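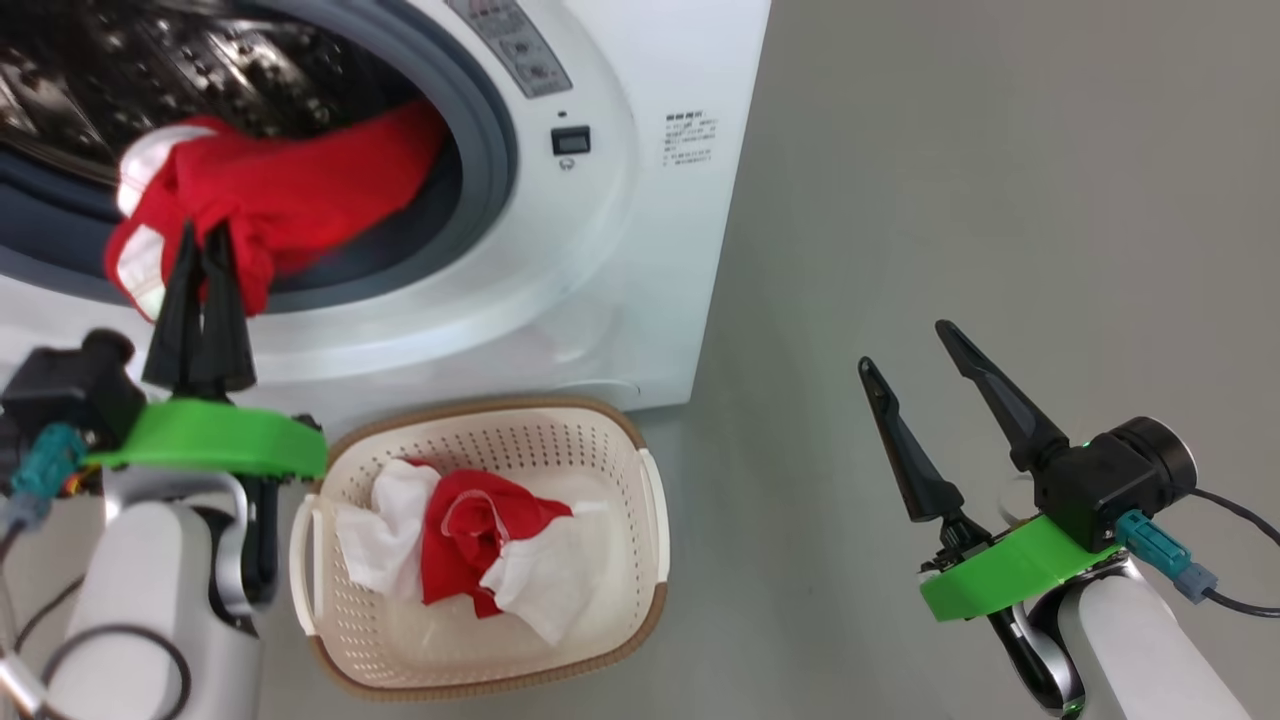
给学习系统采集示范,到底是多多益善,还是少而精?

先把动作做杂,再去谈数量。同一件衣服用同一种手法掏两百遍,系统学到的多半就是那一种手法,换个褶皱、换个位置,它照样不会。

我知道这个答案有点得罪人。做这行的都爱报数字,我自己也爱报。去年九月我们在Praketti这个项目上收第一批洗衣数据,目标写的是2000条,最后交上去2688条,大家高兴得不得了,还专门去吃了顿火锅。结果训练出来的策略怎么样呢?衣服搭在门口胶圈上,它抓得漂漂亮亮;衣服往滚筒里面缩一截,它就在门口来回比划,像在犹豫要不要进别人家的门。

后来我把那批数据翻出来看,一条一条地看(看得眼睛都花了),问题其实很朴素:操作员太熟练了。人一熟练就会偷懒,这不是批评,我自己上手也一样。每次开始之前,顺手把衣服往外拽一点,让它好抓;掉了就按停止,重来一条,失败的那条删掉。于是留下来的全是干干净净的成功,节奏整齐,路线也差不多。看着是真舒服,可系统从里面根本没见过“抓空了该怎么办”。

所以我现在的主张是,失手的片段要留。当然不是什么都留,夹爪撞到机器外壳那种就算了,我说的是抓滑了、只夹住一个角、衣服拽到一半又缩回去,然后操作员想办法补救回来的那些。补救的过程最值钱!我们组里为这个吵过好几回。有同事用Gavex那套打分工具,凡是超过时长的一律判低分,补救的片段当然就长,一筛全没了。我的意见是把时长这一项关掉,或者至少单独分一类,别跟磨磨蹭蹭的混在一起算。

再说布料。做硬东西的朋友常常觉得洗衣机这个场景简单,一个圆口子,伸进去,拿出来,放到篮子里,有什么难的?你让他来遥操作一小时试试。毛巾会自己团起来,红的白的缠在一块儿,你以为夹的是一件,拉出来带着另外半件。更麻烦的是视角。头上的相机看得见篮子和滚筒口,可手一伸过去就挡掉一块;腕上的相机离得近,胶圈和滚筒里的小孔都看得清楚,代价是手一转,整个画面跟着转。两路都得要,少了哪一路,后面的人标注起来都要骂你。

还有一件小事我特别想讲,就是别急着收拾现场。篮子里已经放了一件红的一件白的,那就放着,接着往下采。每条都从空篮子开始,数据是整齐了,可谁家洗衣服是掏一件就把篮子倒空一次的?我在Durrani那边看过他们的流程,每条之间复位要花的工夫比采集本身还多,摆位还要照着地上的线来。我能理解,评测的时候你需要统一的起点。但采集和评测是两码事,混在一起做,两头都不讨好。

有人会说,你这么搞,数据脏,收敛慢。嗯,是慢一点,这个我认。我们自己拿200条比较杂的示范单独训过一版,刚开始的曲线难看得很,我都有点心虚。但放到没见过的摆法上,它至少愿意往里探,抓空了会退出来再试一次。跟那批整整齐齐的比,我更愿意把这一版接着做下去。样本量小,我不敢拿它写论文,写篇随笔发发牢骚总还可以。
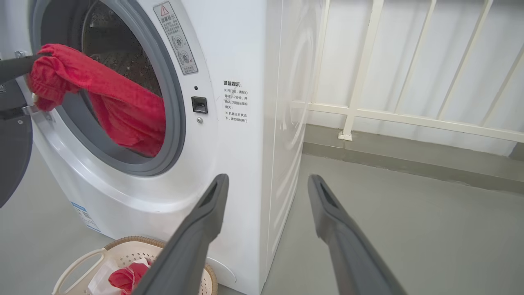

那具体怎么安排采集?

我现在的做法挺土的。一个下午分成6段,每段换一种开头:衣服团成球的、摊开贴着筒壁的、两件缠住的、一半挂在门口的,诸如此类。每段开始前只跟操作员说开头怎么摆,不规定手法,左手抓还是右手抓,一把拽还是分几次倒手,随他。换人也换得勤一些,新手我尤其欢迎,新手的犹豫和笨拙里有很多熟手做不出来的东西。

记录表也改了。以前Gorer的模板上只有“成功”和“失败”两个格子,我加了一栏备注,让操作员写一句大白话,比如“夹到两件,抖掉一件”。写得五花八门,有人还在里面抱怨毛巾太厚。整理的时候是费点劲,可我宁愿费这个劲,回头找片段的时候,搜一个“抖”字就全出来了。

下一批打算加床单。操作员们听说以后都不太想理我。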